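Questions about the Wokcombe township merger
23rd September
By Kenji Szabo

We've had a great many letters and calls since the council voted to fold the Kincaid township office into Wokcombe's, and I've tried to gather up the ones that come up most often.

Is the Kincaid office closing?
The counter is closing in March, yes. The records room stays where it is for now, and you can still make an appointment if you need to look up a deed or an old survey.

Who will represent Kincaid residents?
You'll keep 2 seats on the joint council, elected by Kincaid voters only. A fair number of you wanted three, and I know the vote on that left some hard feelings - the charter does allow it to be looked at again after the first full term.

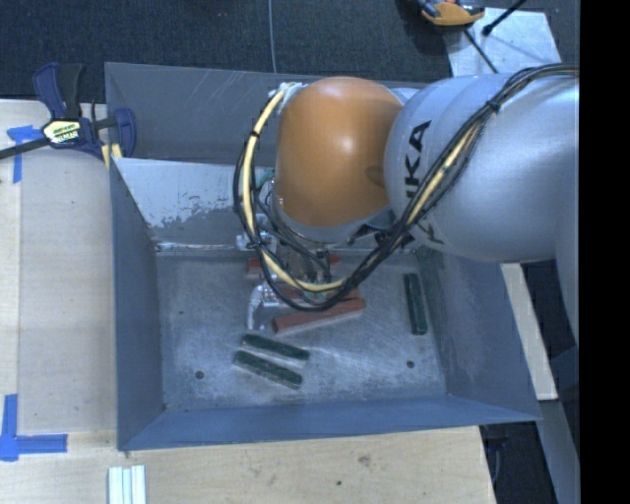
Will my property taxes go up?
The rate is frozen for the first year. After that it goes through the usual budget hearings, and I'd warmly encourage you to come along and speak, even if you've never done it before. The last hearing drew over 200 people and we had to borrow chairs from the church!

What happens to the road fund?
It stays separate. Money set aside for Kincaid roads can only be spent on Kincaid roads, and that includes the long-promised work on Casex Lane.

Can the merger still be put to a ballot?
It can. A petition needs 1,000 valid signatures from registered voters in either township. Forms are at both counters, and the clerk will happily walk you through the rules on witnesses - they're a little fussy.

Sign up for our newsletter to get council news by email. You can unsubscribe at any time.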